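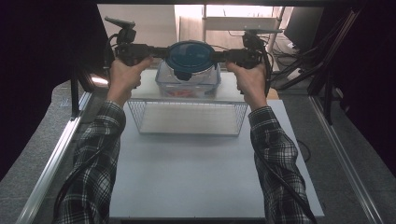 Review: Stöcker two-hand gripper kit, bought secondhand through Drurkska

We had 4000 dollars for the year and a wish list that ran well past it. The plan was one used arm, a table for it and whatever was left for recording demonstrations. The arm went first. The Stöcker kit, a pair of hand-held grippers with cameras, came in at 3000 with shipping to our shop in Gasville, and the arm is now a line in next year's spreadsheet, where it looks very affordable.

So, the grippers. Jars, lids and food boxes are what we care about, and a kitchen lid is a fair way to find out what you paid for. The pads hold a rim well if you come at it square and sulk if you don't. The handles suit large hands. After 15 minutes mine start composing a letter of complaint.

Cables are the real expense. The kit came with two, both too short for anyone with elbows, and the longer ones cost 37 dollars each — put that in the budget before you order, along with spare pads and a second drive. The manual covers calibration in one paragraph and the warranty in nine pages.
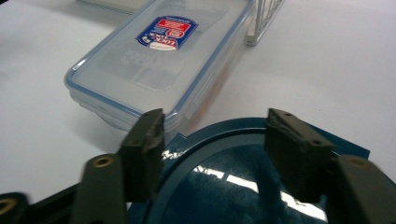 Jotness wrote in to say we had the order right by accident: buy the grippers first, record for a few months, and you'll know what reach the arm needs before paying for it. Possibly so. I'd still like the arm.

Four stars. The missing one is for the cables, and I'd take off another half if the form let me.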